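I've been meaning to write about work for a while, and a few of you have asked (my sister-in-law twice, bless her), so here goes. I pack sample orders at Cordeiro, in the small-parts room at the back, and I have been there long enough to remember when we wrote the labels by hand. Most of the job is drawers. You open one, take out the thing on the slip, close it, and move along, and on a busy day in November you do that until your wrist talks to you all night.

Since spring we've had arms learning to do some of it. Sihan Zeng runs that side, and she is patient in a way I am not. The first thing she did was ask each of us to show her how we open a drawer, and I laughed because I'd never thought of it as something you show a person. Deolinda Loureiro hooks the tab with one fingernail. Kulsoom Satti holds the top down with her left hand so nothing slides. I apparently do a little wiggle. Sihan wrote it all down in her notebook, wiggle included!

The arms get the small stuff for now, light plastic drawers and a yellow wedge to practice with, and they do the same few motions over and over while we get on with the orders across the room.
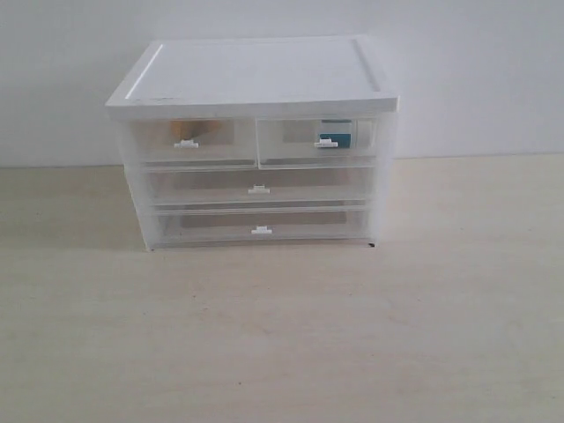
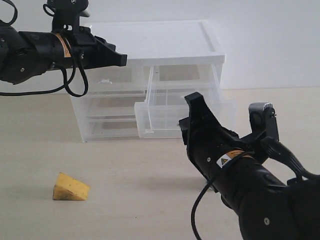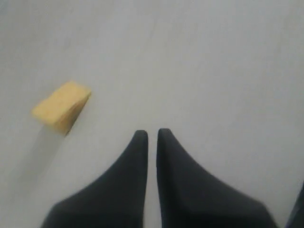 What I didn't expect was how much my own day would change before the arms had packed a single order. We used to have 5 of us on the drawers all shift. Now 2 of us take turns sitting with Sihan, guiding and resetting and starting over, and the rest keep the orders going, which means more walking for them and a lot more sitting for me. I won't pretend I mind the sitting. I do miss the talk, though. Deolinda and I used to get through whole family histories between one rack and the next, and it's hard to do that when you're watching a drawer and trying to say exactly what went wrong with it.

There was worry at the start, of course there was. Eduardo Pinheiro came from our Covden site, where they'd had a machine for sealing boxes put in, and he told us over lunch that his old team had all kept their jobs but hardly any had kept the same one. I thought about that for days. Carolina Mendes, our supervisor, has told us there are no cuts planned, and I believe she means it, but she also can't see any further down the road than I can. So I asked her for the training in writing, and she got it: 40 hours each, paid, on setting up and checking the arms. Mine starts next month.

Kulsoom isn't taking hers yet. She says she likes the orders and likes her hands busy, and if they want her at a screen they can come and ask nicely. I hope they let her be. She's still the quickest of any of us, arms included, and she's the one I go to when a drawer sticks.

Anyway, my tea has gone cold and the dog wants out. I'll write again once I've had a week or two of the training.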